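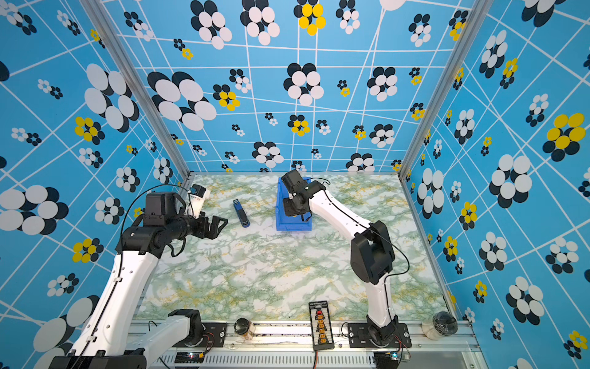
News from the Fitmont Robotics Club

What a term it has been in the back workroom! When we started back in January the two-arm project was a stack of printed parts and a long argument about wiring. Now both arms move, both grippers open and close when they are told to, and the students have a task they care about a great deal more than any of us expected: tidying up.

The idea came out of the club's own mess. Anybody who has been in the workroom at the end of a session knows what the benches look like, and when it was time to pick a challenge for the spring showcase at Wovthorpe, one of the younger members wrote "make the robot clean up after us" on the whiteboard. It got the most votes by a mile. So the project is called Zarden (don't ask, it was the winner of a separate and much longer vote), and its job is to move everyday things between the tabletop and a blue plastic bin without dropping them, crushing them or knocking one arm into the other.

That last part is the hard bit. One arm is a problem our students already know well from last year. Two arms sharing one table is something else again, and the planning group has spent most of its evenings on the question of who goes first. The current answer is a simple set of turns. While one arm is down in the bin, the other holds back on its own side and waits. It looks slow and polite, like two people at a narrow door, but it has saved us a lot of bent fingers and the students are rightly proud of it.

Office supplies have been this month's theme. The stapler is the favorite, and also the one that causes the most groaning. It is heavier at one end than the other, it is smooth on the sides, and if the fingers close a little too far back it tips and swings. The grip group has been trying different finger angles and writing every attempt down in the log, including the bad ones. They have 178 entries so far. Please do have a look at the log if you are in the building, as the comments column alone is worth the trip.

The table has come in for plenty of discussion too. The marble pattern was picked because it was cheerful (and because a roll of it was left over from another job), and then the vision group found that all those green and yellow veins made it harder for their software to tell where an object stopped and the tabletop started. There was talk of switching to plain white. The group asked to keep it, on the grounds that real kitchens and desks aren't plain white either, and they have been working through the problem ever since. The same goes for the flowered wallpaper, which has its fans and its enemies. I'm a fan!

We also want to say how well the wiring has come along. Last fall a single tug on a cable could end a session. The wiring group went back and rethought the whole business, leaving proper slack at the joints, and sessions now run from start to finish far more often than they used to. It's the least glamorous work in the club and it has made the biggest difference to everybody else.

One more bit of good news is that the wrist cameras are now part of the project for real. The students can pull up the view from the gripper on the big monitor and see what the arm has to go on when it is deciding where to close its fingers. Watching the table from that low down has changed how they plan. Things that look far apart from a chair beside the bench can look very close together from the wrist, and the side of the bin becomes a tall blue wall that has to be steered around. Several members have asked to do all their planning from that view, and we've set up a second monitor so there's less of a crowd around the first. 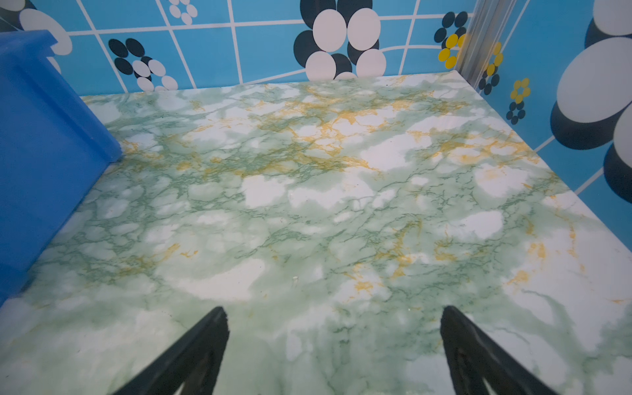
What's coming up

The next stretch is all about the showcase. Each team at Wovthorpe gets a table, a power outlet and 40 minutes for its demonstration, and that has to cover setting up, running and answering questions from visitors. We are planning a short talk at the start, then a run with things chosen by the students, and then (if everyone's nerves hold) a run with things chosen by the audience. That third part has been the subject of some very lively debate. The cautious side would like an approved list. The other side would like to see what happens when somebody hands over a set of keys. I expect we'll end up with a box of items to choose from, but the keys may well be in it.

Practice runs start at 4 in the afternoon and families are welcome to come in and watch. Please stay behind the tape while the arms are moving, and keep long scarves and lanyards tucked away. The students will be doing the safety briefing themselves and they take it seriously, so expect to be told off if you lean in!

We'd also love a few things to practice with. The wish list right now is tape dispensers, hole punches, chunky markers, small boxes with lids, and anything with a handle. Nothing sharp, please, and nothing you want back in perfect condition. There's a crate by the workroom door with the club's name on it.

Joining in

The club is open to students from grade 7 up, and no experience is needed. New members spend their first few sessions moving between groups so they can try planning, grip, vision and wiring before settling on one, and plenty of them never settle at all, which is fine with us. If your student likes drawing, writing or talking to people more than soldering, send them along anyway. The showcase needs a poster, the log needs someone with clear handwriting, and the talk needs a couple of confident voices.

The Garrido Room next door will stay open for homework and snacks during every practice, and there's a sign-up sheet on the door for parents who can bring fruit or juice. We go through a remarkable amount of both. Sign-up for the Wovthorpe bus is on the same door, and the permission slips are in the tray underneath.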